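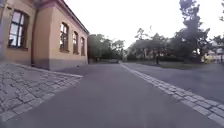 Product page text: Wilson Agudelo, Folden technical desk
Last revised: August

Folden Birkska 800 Exterior Plinth Coating

Birkska 800 is a water-based silicate coating for the base band of plastered outside walls. It is used from the paving line up to the start of the main wall finish. It is supplied ready to use and should not be thinned for the finish coat.

Item number: 3584
Finish: flat
Container: pail with resealable lid
Coats required: 2
Application: brush or long-nap roller
Storage: frost-free, lid closed

Where it is used

The lower part of an outside wall takes more splash, road salt and scuffing than the plaster over it. Birkska 800 is made for this zone. It bonds to lime plaster, lime-cement plaster, cement render and bare concrete. It does not bond well to gypsum, timber, glazed brick or any surface sealed with an oil-based paint.

The coating lets water vapor pass out of the wall. It does not stop water under pressure and must not be used below ground level as a damp-proof layer. For buried sections, use Overgaard sealing slurry first, and end the Birkska 800 at the ground line with a small overlap onto the slurry.

Surface preparation

Brush off loose plaster, moss and salt deposits with a stiff nylon brush. Do not use a wire brush, as broken wires leave rust marks under the coating. Fill cracks and chipped edges with a mineral repair mortar and let it cure for the time given by the mortar maker. Wash the wall with clean water and let it dry to an even color before the first coat.

Chalky surfaces need one pass of Overgaard mineral primer. Test by rubbing the wall with a dark cloth. If powder comes off after washing, prime it.

Joints between the wall and the paving should be cleared before work starts. If the joint is packed with soil, the bottom edge stays damp and the coating will lift there first.

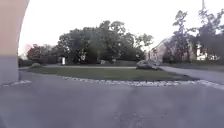

Mask the top line of the band with a tape rated for rough plaster and remove it while the second coat is still soft. On curved walls, use short lengths of tape - long runs tend to drift off level. Cover nearby stone and metal before opening the pail. Silicate splashes etch glass and glazed tile and cannot be polished out later.

Apply the first coat thinned with the matching primer, never with plain water. Leave it overnight. Apply the second coat undiluted, working wet edge to wet edge between corners or downpipes.

Colors

Stock colors are Slate, Gremcombe Gray and Umber. Gremcombe Gray replaces the older Stone Gray and is slightly darker. The two should not be mixed on one wall. Other colors are tinted to order and cannot be returned. Order enough of one batch to finish a full side of the building.

Care

Wash with water and a soft brush. Pressure washers may be used with a fan nozzle held well back from the wall. Touch-ups will show on older work, so recoat from corner to corner.

Related items: Overgaard mineral primer, Overgaard sealing slurry, Folden plaster tape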